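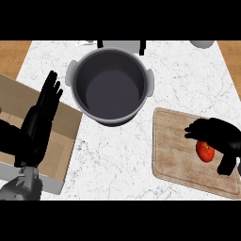
Kavitha Kulkarni told us to write the rule first and the task second, and half the room at Brosthorpe wrote it down. I did too, and then spent the rest of the day finding out how much she meant by it.

I've been to a fair number of robotics open days, and most of them are a hall, a row of stands and a queue for coffee. Brosthorpe does it differently. They gave the 9 November 2021 open day over entirely to good practice for kitchen robots: how you specify a task, how you test it in simulation, what has to be true before a real arm gets near a real counter. Sounds dry, doesn't it? I came home with eleven pages of notes and a sore hand.

The morning was in the simulation room. Kavitha's group runs two-handed kitchen tasks on a rendered marble counter, with a pot, a cardboard box, a cutting board and a tomato on it, and two black multi-fingered hands working over the top. The tomato gets a lot of attention. Souad Slaoui, who looks after the house rules, put up the still with the right hand curled down over it and asked us which rule applied at that moment. People said force limits. She said yes, but you've skipped one, and pointed to the left hand, held upright over the open box on the other side. Their rule 4 says that a hand without a job must have a declared resting place, written into the task file, and that a reviewer has to be able to tell from any single still whether the hand is resting or working. If the reviewer can't tell, the task goes back. We argued over that still for a good ten minutes (I was on the "working" side, for the record) and it was the best ten minutes of the morning.

The whole rulebook is 21 rules long and fits on two sheets. It used to be 42. Souad cut it in half last February after she found that people were following the first dozen and skimming the remainder. A few I copied down, in her wording:

Name every object the hands may touch. Anything not named is an obstacle.

State the grip limit per object, never per task.

Keep open counter between the two work areas, and say how much.

A container with flaps is treated as if the flaps will move.

No run counts as a pass unless somebody other than the author has reviewed it.

The flaps rule got a laugh, and then Souad told us how it came about. An early version of their box was modeled as a rigid shell, everything passed beautifully, and on the bench the first real carton folded inward and took the wrist with it. No damage beyond a scuffed cover, but they threw out every result that had used the rigid box. I liked that they told us that. I've sat through plenty of talks where the box never folds.

Then numbers. A task needs 2000 simulated runs before it can be proposed for the bench, with the objects shifted and turned each time. The tomato task had 2499 on the board when we walked in, and someone behind me asked why they hadn't stopped at the threshold. Kavitha's answer was that the threshold is for proposing and you keep going while the paperwork is being read. The extra 499 had turned up two slips she would rather know about. She was plainly delighted with those two slips.

Lunch was soup and very good bread. I sat across from a pair from Nasden who fit out school kitchens and wanted to know if any of this would ever reach them. They had strong feelings about cutting boards — size, weight, whether they slide — and I think Brosthorpe should hire them for an afternoon.

After lunch we crossed the yard to the bench hall, where Colm Ó Dubhghaill runs the physical side. Yellow tape on the floor, a stop button at each corner, and one more on a cord that the visitor nearest the bench gets to hold. I got to hold it! I didn't press it. Colm's view is that an emergency stop should be pressed at the start of every session whether or not there's an emergency, so that everyone present has heard what it sounds like. He does this with real pleasure. He also makes a point of reading the task file aloud before the arms are powered, which takes four minutes and which he will not shorten for anybody.

I did have one grumble. The review forms are still on paper, and matching a form to a run means walking back across the yard. Colm agreed, and said the Keketti people have offered to help them set up something better.

They plan to run the day again next year with a longer bench session and a smaller group. Sign up early if you can. Wear flat shoes for the yard, and bring a task of your own on one sheet of paper, as Souad will go through it with you over the coffee. Mine came back with nine corrections and I've fixed six of them so far.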